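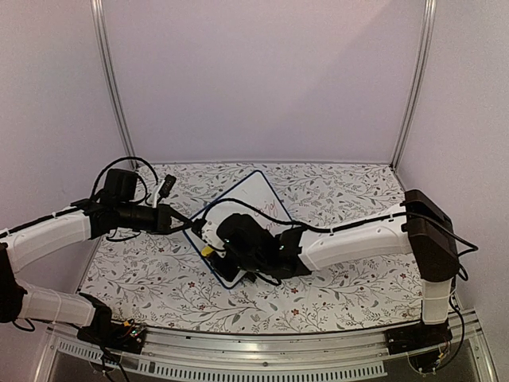 Hatsue Hayashi asked whether the second arm earns its place in a task like this, or whether one arm and a clamp would get the same numbers. She raised it after reading the draft of this page, and she was right that the draft didn't answer it. The comparison is now in the notes below.

## Two-arm board work on the Molalthorpe cell

November 18, 2018

This page goes with the Clinusus report on learning from demonstration with two arms and a small whiteboard. The report has the method in full. What follows is the short form, for people who want to see the setup and know what was run on it.

**The workspace.** Two arms with white links and black grippers face each other over a tabletop covered in floral paper. The walls are plain and pale. We picked a busy print for the table on purpose — an earlier policy trained over a blank surface lost the edge of the board as soon as the background changed. The board has a thin dark blue border, and in the picture it lies at an angle to the table, with red handwriting on it.

**The task.** One arm steadies the board and the other wipes a marked area. The board's starting angle is changed between episodes. An episode counts as a success if the marked area is clean at the end and the board is still fully on the table. A policy that wipes well but pushes the board off gets no credit.

**Data.** We used 300 demonstrations, all teleoperated, collected in September. The policy takes the camera views and joint positions as input and predicts a short run of actions for both arms together. We also trained a version that predicts each arm separately, using the same demonstrations and the same training length.

**Results.** Each version was run on the same set of 98 starting positions. The joint version did better at every board angle, and the gap was widest when the board started diagonal to the rail. The separate version often began wiping before the other arm had settled, and the board turned under it. The tables are in the report.

**One arm and a clamp.** Back to Hayashi's question. With the board clamped, a single arm wiped as reliably as two. Without the clamp, it pushed the board around and rarely finished. So for a fixed board the second arm adds nothing we could measure. Our interest is in boards that have not been fixed in advance, and the clamp takes that part of the problem away.

**What still fails.** Most of the remaining failures happen when the two grippers work close together over one corner. The grippers hide the board from the overhead view, and the wrist view alone is not always enough to place the edge. Wallner suggested a lower side view, and we plan to try it on the Rorken cell, where there is more room beside the table.

The demonstrations are stored by starting angle. Episodes where the operator stopped early are kept in their own folder and were not used for training. If you rerun the comparison, use the evaluation list that comes with the report — an older list has some starting positions that also appear in the training data.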